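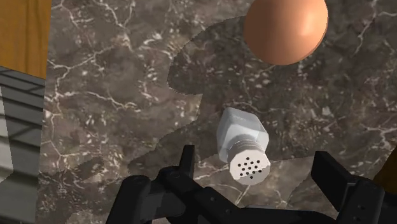
Selma Stojanović wrote in a review that Lallico was the first kitchen simulator she had kept using after the trial period ran out, and that she still would not train on it alone. Her view is close to that of most published reviews of the product, which praise its household objects and complain about its license terms.

Lallico is a commercial software kit for simulating robot arms in home kitchens. It is developed and sold by Vlachou, a small software firm, and is used mainly by research labs and by companies that build arms and grippers for light household work. The kit supplies rendered kitchens, a library of movable objects, a set of ready-made tasks and the tools needed to record and replay a robot's movements. It does not include a robot.

Background

Work on Lallico began as an in-house tool. Vlachou had been hired to test a two-finger gripper for a client and found that most of the time went into putting things back where they had been before each attempt. Ognjen Dimitrov wrote the first version, which had one counter, one cabinet and a handful of objects. It was offered to outside users under the name Pindutlow. The name was changed to Lallico before the first paid release and survives in the file format, where scene files still carry the ending .pdt.

Contents

The standard package has 27 kitchen layouts. Each can be shown with different counters, cabinet fronts and floors, including dark veined marble, light stone and several kinds of wood. Surface patterns can be swapped without changing the layout. Users who train vision systems do this often, as a busy stone pattern can confuse a model that has only seen plain counters.

The object library covers common foods, dishes and small containers. Eggs, salt shakers, mugs, jars and bowls are among the items most used in the sample tasks. Objects can be placed standing, lying down or leaning, either by hand or at random within limits the user sets. Small details such as cap ridges and shaker holes are modeled as part of the visible surface. They do not affect the physics unless the user turns on fine contact, an option that slows the program a good deal.

Lighting is set separately for each scene. Shadows fall across counters and objects and move when the light is moved. The light can be left fixed, changed between runs, or changed in the middle of a run.

Grippers and viewpoints

Lallico comes with three gripper models, all with two fingers. Other grippers can be imported if the user has a joint description and surface files for them. Imported grippers often need their friction values set by hand, and the manual has a long chapter on this.

A viewpoint can be fixed in the room, mounted on the arm or mounted close to the gripper. From the close position the fingers usually take up the lower part of the view and hide some of the counter. Reviewers differ on how useful this is. Aled Hughes called it the only viewpoint worth paying for in a grasping product. Maysoun Jaber preferred to combine it with a fixed overhead view and reported that the close view alone lost track of round objects as they passed behind a finger.

Tasks

The tasks are sorted into picking, placing, opening, pouring and tidying. A typical tidying task starts with a salt shaker on its side on the counter and asks the arm to set it upright. Other objects, such as an egg, may be left nearby. The task can be scored on the shaker alone, or the user can add a penalty for touching anything else.

Each task comes with a written instruction in plain English, a start state, a success test and a time limit. The success tests are short scripts and can be edited. Early versions counted a shaker as upright if it passed through the upright position for a single moment, even if it then fell over. The test now requires the object to stay in place after the fingers have let go.

The package also includes 4,000 recorded demonstrations, made by people steering the simulated arm with a hand controller. Quality is uneven. Some recordings contain long pauses and repeated attempts, and these are marked in the index so they can be filtered out.

Editions and licensing

Lallico is sold in a lab edition and a company edition. The software is the same in both. The lab edition may not be used to train a model that will be sold, and it limits an account to 1,000 saved runs - older runs have to be exported or deleted once the limit is reached. The company edition has no such limit and includes direct support from Vlachou.

A hosted service is offered through Hinside, a reseller that rents out computing time by the hour. It opened in June and supports all the standard layouts, but imported grippers have to be approved before they can be uploaded. Approval is free. Users have complained of slow answers, and no requests are handled on Sunday.

Reception

Reviews have generally been favorable. The object library is the most praised part of the kit, along with the ability to change counters and lighting without rebuilding a scene. Jaber found the installation simple and the sample scripts clear enough for students to follow without help.

Criticism has centered on contact physics and on price. Smooth, rounded objects tend to slide from the fingers more easily than users expect, and the default grip force is too high for eggs, which in Lallico cannot crack. Stojanović noted that an arm trained on these settings learned to squeeze far too hard, and that the fault showed up only when she moved to real food. Vlachou has since added a force limit to the scoring of egg tasks, though the shells still do not break.

Hughes criticized the saved-run limit in the lab edition, which he said a single student could use up in a week. He also found the imported gripper chapter out of date in places, with menu names from the Pindutlow version.

Compatibility

Lallico runs on Linux and Windows. A graphics card is required for rendered views, but tasks can be run without one if only joint positions are needed. Recorded runs can be exported as video, as still images or as plain tables of joint values. Scene files made with Pindutlow open in current versions, with the exception of those using custom lights, which have to be set again by hand.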